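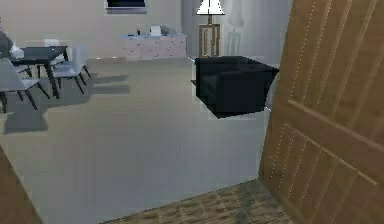 Door planner gets a second map layer

From April, the navigation group at Zonholm is running Wosta, our indoor planner, with a new rule for doors. Until now the planner kept one cost map for the whole house, and an open door was written there as a wall. The path then went a long way around, or the planner gave up and reported "no route".

Krum Grgić has divided the map in 2 layers. The first holds walls and heavy furniture and changes slowly. The second holds door leaves only, and it is cleared each time the camera view is updated. In simulation we ran 137 starts through the same rooms, and the log files are in the Skisivbridge folder.

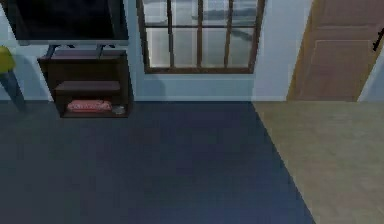 The second layer has a price. Each update now needs 100 milliseconds, and on the older computers this is too slow for turning in a narrow passage. Nermina Georgiou is rewriting the part that compares the door angle with the last known one. She also asks that everybody who adds a room model gives the hinge side in the settings file, as the planner does not guess it. Please send her your questions before you merge.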